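Parking changes on Serrano Street

The resurfacing of Serrano Street starts in March, and the parking bays between the library and the Plevthorpe Road lights will close for the length of the job. That takes out 16 spaces. The two disabled bays outside the pharmacy stay open throughout, though the curb in front of them will be redone at some point and drivers may be asked to use the library lot for a morning.

Residents with a Zone B permit can park in the Ostari lot behind the post office at no charge while the work is going on. The permit has to show on the dashboard. Anyone whose permit runs out before April should renew now, as the office has 367 renewals waiting and is slow to answer the phone.

The contractor is Terov. Their crew will work from 7 a.m. to 4 p.m. and the road will stay open one way, heading downhill. Trash pickup does not change. Please leave bins on the even side of the street – the truck will not be able to reach the other one.

Notices went to 897 addresses. If yours did not get one, copies are at the library desk. 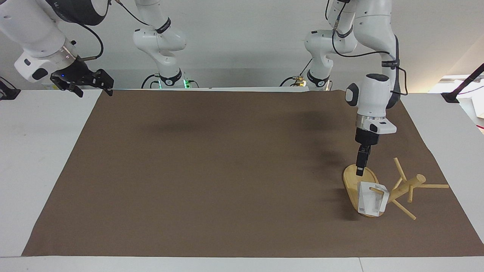
A reader on the upper end of Serrano Street wrote in to ask why the work could not wait for the summer, when the school traffic is gone and half the bays sit empty anyway. The answer from the roads office is that the summer dates were already taken by the bridge job.

Bus stop 3000 moves to the corner by the bakery until the bays reopen.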